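Stores and Fittings: Bottle Labeling and the Haton Room Clearance

From the Dornlow office newsletter, May issue

Two housekeeping matters carried over from the last issue: how decorated bottles are to be entered in the stores list, and the state of the ground-floor room at Haton.

Decorated bottles. The stores list now holds 1,259 lines, and glass and gift items are the least consistent of them. The same bottle has been entered under its color, its monogram and its supposed maker, in one case by the same person. Mirela Guerra has rewritten the entry rule. The first field is the body color, the second is the color of the decoration, and the third is any lettering that can be read without guessing. Script that cannot be read is entered as "script, unread" and left for Mirela to check against the delivery note. 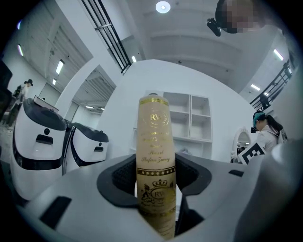
Cream bottle with gold "RW" monogram and cursive text.

Under the new rule the bottle is entered as: cream / gold / RW, RW with crown; script, unread. The neck ring and the dotted band go in the notes field, along with the heraldic figures beside the lower emblem. Part of the script resembles "Stefano", but a resemblance does not go in the third field. Do not enter a vintage, a volume or a contents type from the look of the bottle.

Bottles go upright on a lower shelf, clear of walkways. They are not to be stored on the floor or on top of equipment. Old entries will be corrected in batches, and line numbers will not change, so printed lists stay usable until the June count.

Haton room. 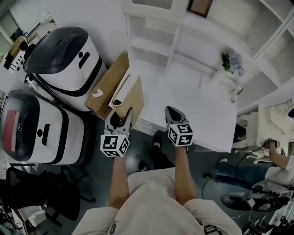 Reading time: 2 min

The white desk stays where it is. The open shelving above it has empty compartments, and these are reserved for paper stock and small boxed items up to the weight marked on the fitting sheet. Framed pictures may stay up.

The cubby unit to the right of the desk keeps its plant and the blue flowers. The flowers are artificial and need dusting only. Busisiwe Mathebula has asked that the carved white piece on the shelf be moved by two people if it has to be moved at all.

Cardboard is the main outstanding item. Flatten boxes before they leave the room, remove torn labels, and stack flat panels with the long edge down. Rolled sheet material should be tied at both ends and stored upright in a compartment. The floor beside the desk is not a storage position. Cables that cross the floor are to be taped or rerouted along the wall, and the outlet under the desk must be kept clear of shoes and bags.

Collection of flattened card is on Sunday from the side door. Questions on the stores list go to Mirela Guerra, extension 168. Questions on the room go to Dumisani Ngcobo, extension 503.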